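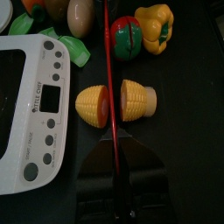

Sweetcorn and the Little Chef panel, wrist view

Toy kitchen task, Fusstead student round: one arm or two?
Robotics > Clubs and competitions

nia_bevan
We've got the rule sheet for the Fusstead round and the club is split. The task is the toy kitchen. You get a table of plastic food, some pots and bowls, a pan and a toy appliance with buttons. The judges read out a short order and the robot has 2 minutes to do it. Full marks is 1000.

You can enter with one arm or two. The sheet says nothing about extra points for using both. Half of our lot want to drop the second arm and get very good at pick and place. The rest of us want to keep both because of the pan.

Has anyone here done the kitchen round before? What did you lose marks on?

faizal_s
Did it last year with the Julten college team. We lost most of ours on the cut food. The pieces come as halves and the judge can ask for the whole thing or one half, so you have to train for both. Our gripper kept closing where the two halves meet and pushing them apart.

One arm was plenty. We came fourth.

nia_bevan
Thanks. Did you pick from the side or from above?

faizal_s
Above. With the corn, we moved the target towards the stalk end and it got better. Still not great.

iprochazka
I'd disagree with one arm being plenty. It depends on the orders you draw. If the pan comes up and it has to be kept level, a single gripper on the handle is a poor hold. The pan end drops and anything in it slides out. We tried tightening the grip and the handle just turned in the fingers.

faizal_s
Our pan order was only "move it to the left". We dragged it. The sheet didn't say it had to leave the table.

iprochazka
It does this year. Section on cookware, second paragraph.

faizal_s
Fair enough, I hadn't read the new one.

nia_bevan
We've been practising the two-arm hold, one gripper on the rim and the other on the handle close to the pan.

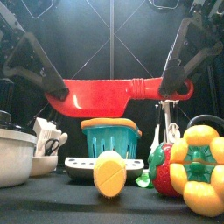 Nia Bevan

The pan isn't level there, the bowl side is lower. I'd like to fix that before we do anything else with it. Both arms are following recorded demonstrations at the moment. We have 30 for the pan and a lot more for the vegetables.

milagros_v
30 is low for two arms. We didn't see much improvement on ours until we had recorded far more than that, and we threw out the ones where the person driving had stopped to think. Try changing the start position of the pan as well, even by a few centimetres.

Also, could you move the basket for the pan runs? If the pan dips it's going to catch on it.

nia_bevan
The basket has to stay on the table but I think we can choose where it goes. Will check.

p_stepanek
I help run the Zandano school club and we entered with one arm on purpose. Two arms is twice the calibration and the students spent every session on that the year before. Pick what your group can set up in the time allowed on the day. We had a training run of 3000 steps that worked on our bench and failed at the venue because the lights were different.

iprochazka
That would happen with one arm too.

p_stepanek
Yes, but you only have one to sort out.

milagros_v
What are people doing about the buttons? On the Little Chef the small ones are close together, and the lettering on the panel runs sideways from the wrist camera.

faizal_s
We only ever got asked for start/pause. Closed the gripper and pressed with the tips. Plus and minus are on either side of the display if you do need them.

nia_bevan
We're doing the same for start. I haven't tried plus and minus yet.

Update on the arms: we talked it over on Saturday and we're keeping both for now. If the pan is still tilting by the middle of May we'll enter with one and leave the pan orders. Igor, could you send me what you used for the handle grip?

iprochazka
Sent you a message. Ignore the first file, it's the old gripper.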